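Costume Jewelry Library: Progress Report to the Bodusitz Fund
Wukley Community Theater, 26/03/2018

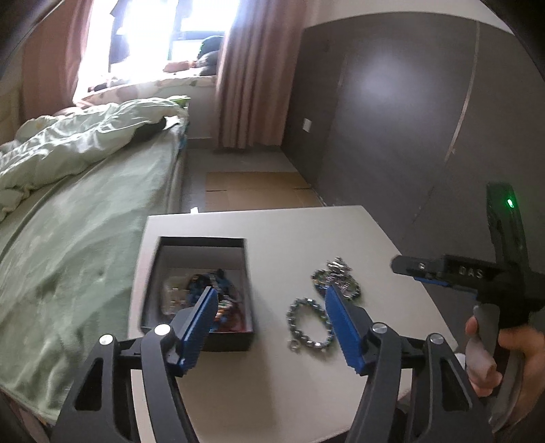
Sorting in progress: the open black box, with a silver beaded bracelet and a chain necklace out on the white table.

We promised you a report once the sorting was properly under way, and I'm so happy to say it is! When we wrote our application, the theater's jewelry lived in three different places (the wardrobe closet, a drawer under the ticket counter and a cookie tin that had been missing its lid for years). Everything has now been brought into one room and we are working through it box by box. It is slow, and it is much more fun than I expected.

What the grant was for

A quick reminder, as I know you have plenty of projects to follow. The Bodusitz Fund gave us money to sort, mend and label our costume jewelry so that it can be borrowed by school drama clubs and small companies as well as used in our own shows. The grant covers trays, labels, mending supplies, a storage cabinet and the printing of a lending catalog. We said we would have the library open in May, and that is still the plan.

Where we are now

The large pieces are done. Crowns, brooches, belts with fake stones, the heavy collars from the old court costumes – all sorted, cleaned and bagged. They make up 28 catalog entries so far, each with its own number and a line or two on size, color and condition. Some entries are sets (a necklace with its earrings, for instance) and we will lend those only as sets. We learned that one the hard way with a pair of clip-ons that came back as a single clip-on.

The small stuff is what we are on at the moment, and it's a different kind of job altogether. The black box with the white lining is typical: blue, red and orange bits and metallic ones all jumbled in together, with some of it bundled in a clear plastic bag. A box like that can look like an hour's work and eat up an entire evening. You pull at one end of something and half the box wants to come with it.

Our method has settled down nicely. A few pieces come out onto the bare table at a time, get untangled and looked over, and then go in one of the trays. The white tabletop has been a real help, by the way. On the old brown one we kept losing tiny beads in the wood grain, and dark pieces simply vanished.

Chains are the slowest by a long way. The flat, sparkling silver links look wonderful under stage lights and they catch on everything, themselves included. We have tried pins, a crochet hook and a dusting of talc, and the talc wins. Beaded bracelets are much easier company. Most only need the clasp looked at and the string checked for wear.

Mending

We set up a mending tray in the first week and it filled up faster than anything else. The usual trouble is a broken clasp or perished elastic, both quick fixes. Loose stones take longer as the glue has to cure before we can handle the piece again. We bought our clasps, jump rings and beading elastic from Zitano, and there is enough left to see us through to the opening and well beyond.

A few things can't be saved. Those get stripped for parts, and the spare beads go in jars sorted by color. I am a little too fond of the jars, if I'm truthful. They have already rescued two necklaces that were each short a bead or so, and with the audience sitting 40 feet away no one will ever spot the match isn't perfect.

Changes to the plan

There are two changes I should tell you about.

First, we have dropped the divided drawers we listed in the application. They were too shallow for the chunky bracelets and the dividers slid around whenever a drawer was opened. We are using lidded trays in the cabinet in their place. The cost is the same, and the trays can go straight into a car with a borrower, so I think we have ended up with something better.

Second, the catalog will have photographs of each piece being worn, as well as flat on a table. Drama teachers told us that they can't judge the size of a necklace from a flat picture – they want to know if it will sit at the collar or halfway down a costume. It adds some work, but we can do it ourselves with no change to the budget.

Money

Spending is on track. The cabinet, trays and labels are paid for, and so are the mending supplies. Printing is the only large item still to come. We have a quote that fits the amount we set aside, and we'll send the invoice with the final report. The receipts to date are attached.

Who is asking for it

This is the part that makes me want to sort faster! We have not advertised at all and we already have requests. Ó Flaithearta, the youth dance company across the river, would like sparkle for their spring show, anything that moves and catches the light. A middle school is putting on a pirate musical and needs treasure by the chestful. We told them both that lending opens in May, and the school has asked to come in beforehand and choose. They will be our trial run for the sign-out sheet, so we can find out what we forgot to put on it.

Still to do

Finish the small boxes, bracelets and chains first, rings after that.
Clear the mending tray.
Photograph everything that has a catalog number.
Write the care sheet for borrowers (no hairspray on the metal, please, and no tape on anything).
Proof the catalog and send it to print.
Settle the deposit. We would like it to be low enough that a school doesn't have to think twice, and we'd be glad of your view if other groups you support run something similar.

If anyone from the Fund would like to come by and see the collection, please do. We sort most evenings when there isn't a show on, the kettle is always going, and there is a chair at the table for anyone with patience and good fingernails. The next report will come to you after the library opens, along with a printed copy of the catalog.

With warm thanks from all of us in the wardrobe room,
Wukley Community Theater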